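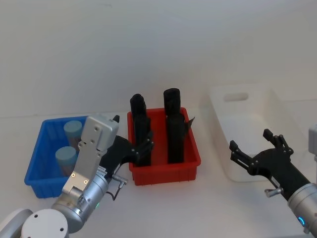 A blue, a red and a white bin, side by side on the table.

Small bins and why I stopped buying big ones

For years I was a big-box person. You know the sort of thing, one enormous lidded crate for "kitchen bits" and another for "shed bits", and every time I wanted a jubilee clip or the icing nozzles I'd have to tip the whole lot out on the floor. Then we moved to the flat on Hulberg Road, where the one decent cupboard is barely deeper than my forearm, and the big crates simply wouldn't go in. So I went over to little open trays, and I'm never going back!

My main rule is a colour per job and no labels. I tried labels (I even bought a label maker, a Vikent one, and it's in a drawer somewhere with a flat battery). They peel off, or you change your mind about what goes in. With colours you just learn it. In our house blue is cleaning, red is anything for repairs, and white is baking, and even my brother-in-law can put things back in the right place when he's staying.

Keep tall things standing up. Bottles, tubes of filler, cans of spray oil – if they lie down they roll to the back and you end up buying another. I once found four tubes of bathroom sealant in the same crate, three of them gone hard. A tray with sides that come a third of the way up the bottle is plenty.

Measure the shelf before you go to the shop, and measure it at the front, where the door frame or the hinge sticks out. I lost 11 mm to a hinge and had to take back a whole stack of trays. Write the size on your hand if you have to.

Wash new plastic trays before food goes anywhere near them. Warm water, a squirt of washing-up liquid, then leave them upside down on a tea towel overnight. If an old one smells of onions or paraffin, a paste of bicarb and water left on for an hour usually shifts it. It didn't work on the one I'd kept firelighters in, so that one lives in the shed now.

A word on stickers. Those price stickers that tear into a hundred little strips come off nicely with cooking oil. Rub it in with your thumb, go and have a cup of tea, then wipe. Corrado Donati at the hardware shop swears by a hairdryer instead, and it does work, but I softened the side of a cheap tray doing that and it's been wonky ever since.

For drawers I use the same trays but the very shallow kind, with a bit of non-slip matting underneath so they don't slide about when you yank the drawer open. The Gotach matting is good and you can cut it with ordinary scissors. Cut it slightly smaller than the drawer or it rucks up at the corners.

Every April I have everything out, usually at seven in the morning before anyone's up and wanting breakfast. Each tray gets emptied on to the table, wiped, and refilled with only what I've used since last time. Whatever is left over goes in a carrier bag by the front door – dried-up glue and dead batteries go to the tip, the rest to the charity shop.

Next time I'll do the under-sink cupboard, which needs a page of its own because of the pipes.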